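Station checklist, Willis table – tabletop examples, second batch
Filled in by Emil Fuchs, September 25, 2022

I've kept Theresia's order, since it's a good one, and added my comments wherever I had something to say (which, as you all know, is most places!).

- [x] **Stop button within reach of the operator.** Pressed and released before starting.
- [x] **Finger screws snug.** Please do this by hand, even when you're sure.
- [x] **Wrist view open to the tabletop.** The fingers take up a good part of it, and that's fine by me – we need the grip itself on record.
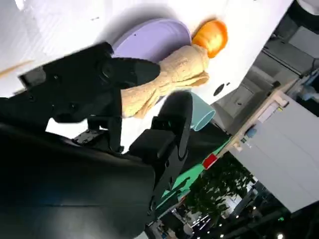 *Item 3: wrist view, object held between the fingers.*

- [x] **Objects set apart.** Mug, plate, pumpkin and cloth, with clear table between them.
- [ ] **Table wiped.** Small crumb by the cloth, so I'm leaving this one open.

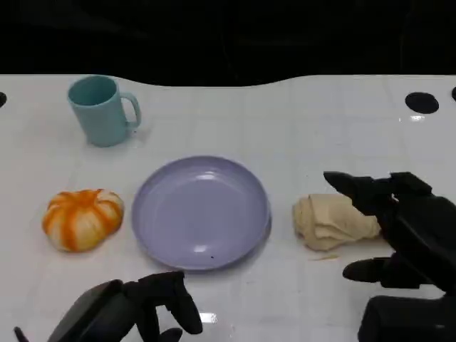
*Item 5: layout with crumb, just below the cloth.*

- [x] **Cable free through the whole reach.** Move the arm slowly to both ends and watch the loop.
- [x] **Episode count matches the log.** 403 in both, and thank you to whoever fixed the Truven folder names! 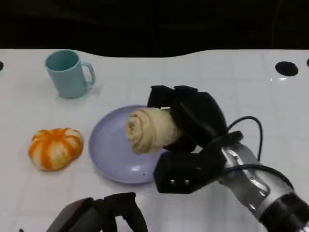 Should a fumbled grasp be deleted from the batch?

Keep it, mark it "failed" in the log, and start the next episode from a fresh layout.

Signed off except item 5. Theresia Mayrhofer to recheck.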